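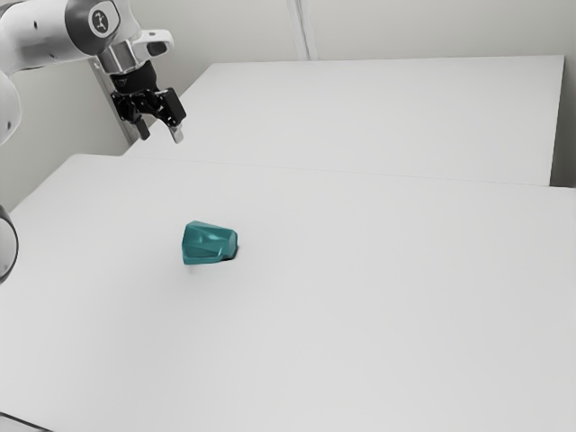
Teal cup on its side, white table.

Crazing in glazed cups after the dishwasher - glaze fit or detergent?

Reading time: 3 min
Print | E-mail

Posted by kilnshelf_north

I have a set of stoneware mugs from the Milura line, bought new in April. They go through the dishwasher most nights on the normal cycle. Five of them now show a network of fine lines in the glaze, mostly on the inside near the base. The lines don't catch a fingernail. After coffee they turn brown and the stain does not wash out.

The water in Ronbridge is hard and I use a powder detergent. I would like to know whether the detergent is etching the glaze or whether the mugs were faulty to begin with. I would also like to know whether they are still safe to drink from. The seller says crazing is "normal wear" and will not refund.

Posted by oxide_and_ash

It is crazing, and detergent is not the primary cause. Crazing is a tension failure. The glaze contracts more than the clay body as it cools from the kiln, so it stays stretched over the body and eventually cracks. It can show up on the day of firing or months later.

Delayed crazing has a second mechanism. If the body is underfired it stays porous, takes up water through the unglazed foot ring and swells slightly. The glaze doesn't swell with it. Repeated hot wash cycles speed this up.

You can check the porosity at home:

1. Dry a mug in the oven at low heat for a few hours, let it cool, and weigh it.
2. Boil it in water for 5 hours, leave it in the water overnight, wipe it and weigh it again.
3. Divide the gain by the dry weight.

Good stoneware should come in under 2 or 3 percent. I had a batch from Chala that gained 10 percent, and every piece crazed within the year. Use a scale that reads to one gram or better.

Detergent attack looks different. The surface goes dull or chalky and there is no line pattern.

On safety, crazed ware is harder to clean and I would not keep milk or soup in it. If the glaze has lead in it, that is a separate matter and needs a lab test.

Posted by tamsel35

Mine did the same. I soak them in oxygen bleach on a Saturday and most of the brown comes out. The lines stay. I switched to Sindon porcelain after that and have had no trouble so far, but I hand wash them so it may not be a fair comparison.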